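About Us | Laundry & Ironing Services

Dustum began with one ironing board in Beverley Stockdale's back kitchen and a promise to help out a neighbour who had broken her wrist. The neighbour told her sister, the sister told the people at the surgery, and before long Beverley had baskets in the hall, on the stairs and (for one rather trying December) in the bath. We moved into our present rooms on McIntyre Road 13 years ago, and we have been washing, drying and folding for local families there ever since.

We are a small team and we like to do things properly. Everything is sorted by colour and by fabric, washed at the temperature on its label, and shaken out well before anyone starts to fold it. A good shake does half the work – Beverley says so to every new starter, usually more than once.
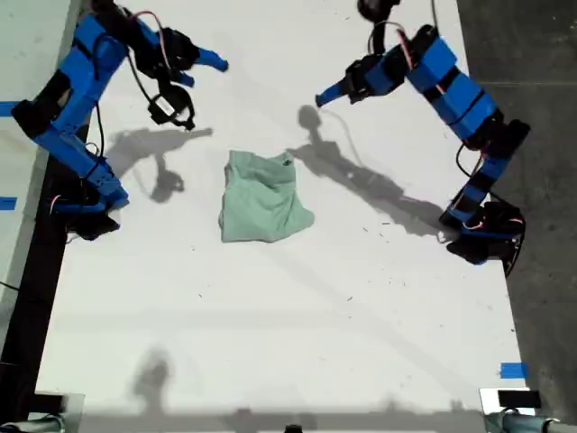 Folding is the part we are fondest of, and we do take our time over it. Towels are folded in thirds so they sit nicely on a shelf, shirts come back on hangers unless you would like them flat, and socks are always paired. If you have your own way of doing things, just pop a note in with your bag and we will keep it on your card for next time.

We now look after 23 guest houses as well as all our household customers, and we still collect from anywhere within 30 minutes of the shop. Do come in and say hello – the kettle is generally on, and Beverley is always happy to talk about stains.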